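The Drawer of Small Manuals

Kourosh Dehghan keeps every instruction booklet he has ever been handed. They live in the second kitchen drawer down, under the takeout menus, and the drawer has not closed properly in 10 years. There is one for a Lemodent electric toothbrush he no longer owns. There is one for a corkscrew, the Wino, which runs to 24 pages in as many languages and contains a warning against pointing it at the face. There is one for a bookshelf called Inga.

I went to see him because I had lost the manual to my dishwasher and had been told he was the man to ask. He didn't have it. He gave me tea and showed me the drawer anyway, and I stayed until dark.

Dehghan wrote manuals for most of his working life. He came to it the way people come to most jobs, by answering an ad while looking for something else. His first assignment was a garden hose reel. He was given a desk, a hose reel and a week. He spent the first day reading the old manual, which said only "Attach hose," and the other days trying to improve on it.

"I got it up to four pages," he told me. "Then they cut it back to 'Attach hose.'"

The trade has a low opinion of its readers, and the readers return the favor. We open the box, throw the booklet over one shoulder and start pushing things into other things. An hour later we are on our knees, hunting for it under the couch. Dehghan considers this second reading the only one that counts. He wrote for a person who was already angry, with one screw left over and a spouse in the doorway. He kept his sentences short for that person. He never used the word "simply."

"Simply" is, in his view, the worst word in the business. Simply slide the panel into the groove. Simply reset the clock. It tells you that the job is easy and that the trouble must be you. He once worked under an editor who added it everywhere, like salt, and he used to come in early to take it out again.

His finest hour was the Troltico, a folding laundry rack sold with 3 legs in the drawing and 4 in the box. The maker would not pay to redo the drawing. It would pay for one sentence. Dehghan wrote, "Your rack has one more leg than shown," and he still says it aloud with some pride. The company received 600 letters that year, and he maintains that only 2 were about the leg. The rest concerned the hinge, which was somebody else's page.

Translation is where the real poetry lives. The Inga booklet, which he lent me, instructs the owner to "invite a friend and be firm with the back." I have since built an Inga. It's good advice, though I'm not sure whether it was meant for the shelf or the friend. Mine leans a little to the left, like someone listening at a wall. 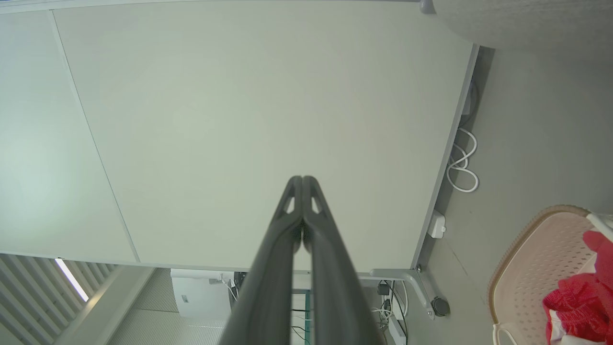
A plain, pale panel, with a darker strip along its right side.

These days the booklet is on its way out. You get a square code to scan and, if your phone is in the mood, a video. A cheerful pair of hands does in forty seconds what will take you all afternoon. Dehghan has watched a number of these and finds them rude. You can't write in the margin of a video – his own margins are full, mostly of dates and swearing – and you can't hand one down with the shelf when you move.

He retired one July, with a cake. The card from his colleagues was in the form of a manual and had an error on page one, which he corrected before cutting the cake. He has had no urge to write another since, although he did leave a sheet for the house sitter last summer. It covered the back door, the hot tap and the cat, in that order, and came with a diagram of the cat.

I asked what I should do about my dishwasher. He thought about it, stirred his tea and asked if I had tried switching it off and on. I had. He asked if I had cleaned the filter. I didn't know there was a filter.

"Page six," said Dehghan. "It's always page six."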